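September 1, 2022
Storage trial, Canholm batch

Moved the second set of crates from the cold room to the side room this morning. Ottilie Pichler had already weighed them, so I only checked her sheet against the labels. Crate 67 was listed twice. The second entry should be crate 76, and I corrected it in pencil. Total weight at intake was 386 kg. The Lanz scale still drifts if the door is open, so keep it shut and zero it between crates.

The Vollix logger stopped recording overnight. Changed the battery and restarted it at 1548. We have no humidity readings for that gap and I am not going to fill it in from the other logger. 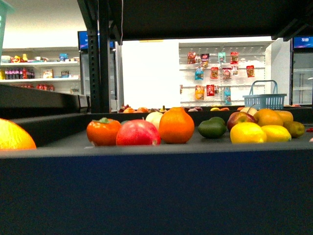

Ethylene is the part of the plan I want to change. Ursina Danzer's draft puts all the fruit in one room and treats it as one load, which was fine when we only stored pears. With a persimmon touching an apple, as on the gray tray, I can't say which fruit is responsible for any softening. I would keep the apples by themselves for the first run and bring in mixed lots later in September.

Sachets: 300 left in the Rostum box. Enough for the first run if we use one per crate. Ottilie will ask about the price of another box.

Still to do: new labels for the side room, clean the fan cover, send Ursina the corrected sheet.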